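Werkstattbuch Färben, Oktober
Sonntag, abends

Walnuss, zweiter Durchgang

Endlich ein Braun, das ich wirklich Braun nennen würde! Der erste Durchgang war ja eher Milchkaffee, nett, aber blass. Diesmal grüne Schalen vom Baum hinter der Scheune in Wotenau, schon angeschwärzt und weich, drei Tage im Regenwasser eingeweicht, im Eimer mit Deckel auf dem Balkon. Riecht nach nassem Keller und Jod, ich mag das inzwischen.

Ansatz: 700 g Schalen (nass gewogen, abgetropft) auf den großen Emailletopf, eine Stunde knapp unter dem Sieden, über Nacht stehen lassen, dann durch das alte Küchentuch abgeseiht. Zweimal, beim ersten Mal waren noch Krümel drin und die hängen sich sofort in die Wolle.

Material: Conneely, ungefärbt, zweifädig, der Rest von der großen Kone. Dazu ein Probesträngchen von dem Gokamham-Garn, das sich so kratzig anfühlt, aber beim Färben alles schluckt, was man ihm gibt. Beide vorher lange in lauwarmem Wasser mit einem Spritzer Wollwaschmittel.

Gebeizt habe ich nur die Hälfte. Walnuss braucht keinen Alaun, das steht überall, ich wollte es aber nebeneinander sehen. Ergebnis nach dem Trocknen:

Conneely ungebeizt: warmes Mittelbraun, leicht rötlich, gleichmäßig bis in die Abbindestellen.
Conneely mit Alaun: etwas gelber, im Lampenlicht fast Kastanie.
Gokamham ungebeizt: dunkel, richtig satt, der Liebling des Tages.
Gokamham mit Eisen hinterher: Schokolade mit Graustich. Wunderschön, aber die Faser fühlt sich spröder an. Beim nächsten Mal deutlich weniger Eisen und kürzer drin lassen.

Temperatur bei 50 Grad gehalten, nachdem es mir letztes Mal oben am Topfrand zu filzen anfing. Dauert länger, macht aber überhaupt nichts, man kann ja danebensitzen und stricken. Bewegt habe ich die Stränge nur mit dem Glasstab und nur selten.

Der Nachzug lohnt sich! Ich hatte das Bad schon fast weggekippt und dann doch noch einen Strang reingehängt, ohne Heizen, einfach über Nacht. Kommt als helles Sandbeige raus und passt genau zwischen Birke und Zwiebel auf der Musterkarte für Olside. Da fehlte uns seit dem Frühjahr ein Ton.

Offen: Lichtprobe. Streifen von allen vier Tönen aufs Südfenster, halb mit Pappe abgedeckt.

Sonst noch: Topf ist gescheuert, die Handschuhe sind hin, Küchentuch bleibt wohl für immer braun. Der runde blaue Korb steht im Schlafzimmer auf den Dielen, mit den Päckchen drin, den muss ich noch sortieren, bevor das trockene Garn verstaut wird.
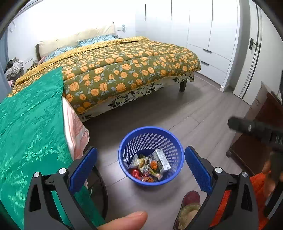

Nächstes Mal

Schalen ganz ohne Kochen, nur kalt angesetzt. Wolle vorher wiegen!!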